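Turham tableware handling rules

The Turham tableware handling rules, usually shortened to the Turham rules, are a voluntary set of good-practice requirements for two-armed robots that handle plates, cups and cutlery at a table. They were drafted by a working group led by Maysoun Hijazi and are kept up by the Goodwin office. The rules are not law in any country, and no outside body certifies against them.

Background

The first draft grew out of an argument over test reports. Developers were publishing success rates for table-clearing tasks with no agreement on what a success was. A plate dropped from a small height onto the table might count as placed in one report and as a failure in the next. The October draft ran to 66 clauses. Hijazi's group cut it heavily after the first readers complained that it read like a parts catalog, and the current text was adopted on April 25, 2021.

Contents

The rules have 4 parts: the work area, the grip, the transfer and the record. The work area part covers cable routing, table stability and the space kept clear of people while the arms are powered. The grip part asks for a stated force limit for each class of object. The transfer part limits speed when an item is above the table, and the record part says what must be written down after each run, including runs stopped by hand.

Compliance is self-declared. An operator fills in a form, signs it and keeps it. The form has no space for the name of a second person.

Evidence and criticism

The main evidence offered for the rules is a trial at the Serkitz site covering 648 transfers. Its summary reports fewer drops after the rules were introduced. Amber Dunmore, who reviewed the summary, pointed out that the operators had also had weeks of extra practice by then, and that there was no comparison group. The full records have not been released. A smaller repeat by Orysia Didenko at Etley used 20 transfers and found no difference, though a sample of that size could hardly have found one.

Samira Sabbagh has objected to the force limits, which are set by object class with no regard to where the object is held. Supporters reply that operators are free to set stricter limits of their own. Few of the published declarations mention having done so.

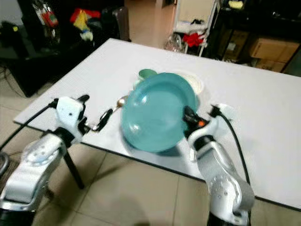
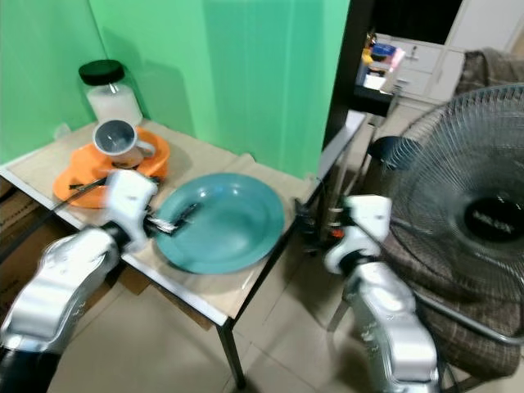
Clause 9, on simultaneous handling, is the most disputed part of the text. It says that two objects may be held at once only if each grip has been tested separately, and it assumes that two tested grips add up to a tested pair. Noura Chidiac has called this the weakest assumption in the rules. A plate held up by its rim in one gripper while the other holds a spoon, as in the first photograph, would satisfy the clause on the strength of two separate grip tests, neither of which need say anything about the arms meeting over the table. A revision requiring a combined test has been proposed twice and left out both times on grounds of cost. No cost estimate was published with either decision.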